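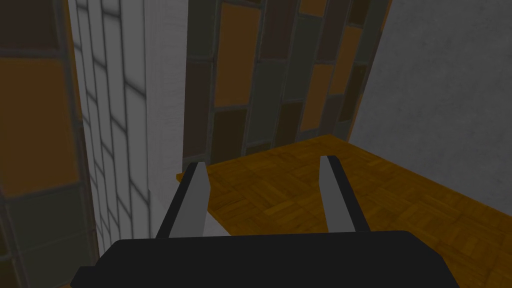 Raumecke mit Fliesen und Parkettboden

Ticket 75, Depotverknüpfung Bralus
Gemeldet von: Zdislava Kadlec
Bearbeiter: Harsh Uniyal

Nach der Verknüpfung mit Wilance zeigt das Depot 17 Positionen, beim Broker sind es 19. Es fehlen die beiden Bruchstücke von Aktien.

09:40 Verknüpfung getrennt und neu gemacht. Das Ergebnis ist gleich.
11:15 Ju-won Shim hat den Import geprüft: Anteile unter 1 werden auf null gerundet. Fehler ist an Vino weitergegeben.

Status: wartend

Zuletzt aktualisiert: März, 14:20 Uhr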